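Revised recording rules for in-home folding sessions

Braltness Bulletin, December 30, 2022

Version 8 of the Prerkutstead recording rules takes effect with the next round of home sessions. It replaces the version issued in April and applies to every operator who collects cloth-handling data with a hand-held gripper, whether under the Grosudari contract or the Coşkun one. The main changes concern device labels, the state of the work surface and the handling of bystanders. Sections on battery storage and shipping are unchanged.

The revision follows a review of 133 sessions. Of these, 14 were returned to the operator. Most returns were for paperwork: the device entered on the session sheet did not match the device that made the recording. A smaller group had no usable start state, meaning that the garment was already in motion when recording began. Both faults are cheap to prevent and expensive to repair, as the review team has to go through the whole session by hand.

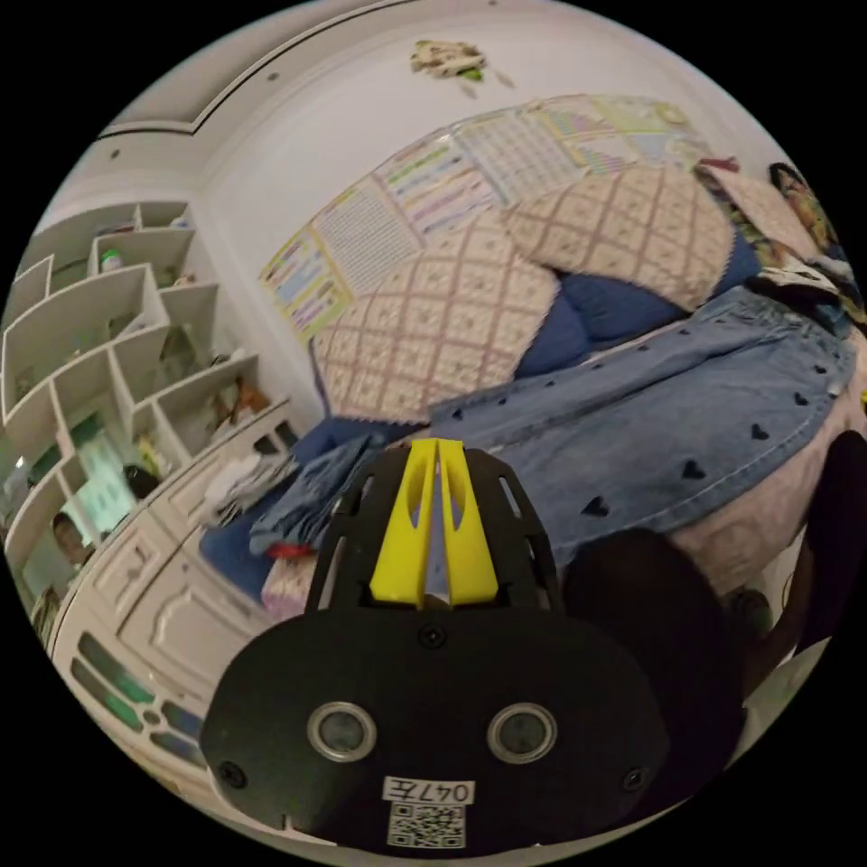
Device identity is now taken from the label on the mounting plate and from no other source. Operators have been copying the number from the carrying case, and cases get swapped. The label must be legible in the recording and the square code under it must be uncovered. Enter the full string as printed, including any character after the digits: "047左" is a complete entry and "047" is not. The character 左 means left, and a sheet that omits it will be rejected by the intake check. Tape, cable ties and cleaning cloths are to be kept off the plate for the whole session. If a label is scratched or lifting, stop using the device and request a replacement before the next session. Do not write over it by hand.

The two round sensor windows are to be wiped before each session with the dry cloth supplied. No liquid cleaner is permitted. The fingers are to be closed and opened 2 times before recording, with the plate facing away from the work surface. If the fingers bind, or if a mounting screw turns under finger pressure, the device is out of service until inspected.

Section 4 covers the work surface. A bed is acceptable if it is the place where the household normally folds clothes, and the bedding may stay on it. The target garment must be spread out before recording starts, with no finished pile resting on top of it. Finished items go to one side and stay there until the session closes. Cushions and pillows may remain at the head of the bed. They are not to be moved partway through a session, even when they have slipped. Several operators asked whether a print on the garment disqualifies it. It does not, but the pattern must be entered in the remarks field – "light blue denim, dark hearts" is the level of detail wanted.

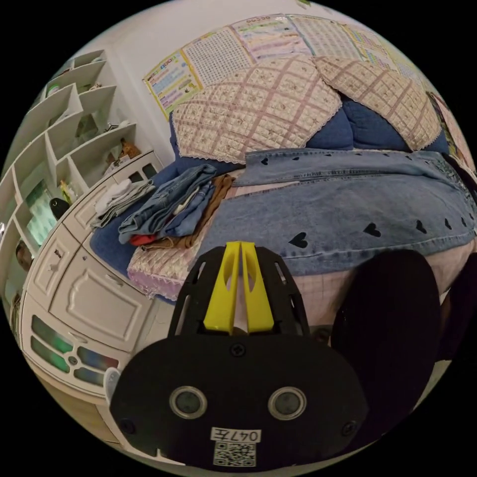
The remarks field is also the place for anything left on the surface that is not part of the task. A short entry is enough. Operators should not tidy a room beyond what safe movement requires. The purpose of a home session is to record cloth handling under ordinary conditions, and a cleared room defeats it. Posters, shelves and toys stay where they are. Documents that carry a name, an address or an account number must be removed or covered before the device is switched on.

Bystander rules have been tightened. Every person in the home must be told that recording is in progress, and consent forms must be signed before the first take. A face that enters the view is logged with the take number, and the take goes to the blurring queue before anyone outside the intake team may open it. This applies to faces at the edge of the view and faces partly hidden by furniture. A screen that is switched on is logged in the same way.

Session sheets in the old format will be accepted through the end of the current batch. After that the intake check will reject them automatically. Printed copies of version 8 are being sent out with the replacement labels – sites that need additional copies should note the number on their next supply request.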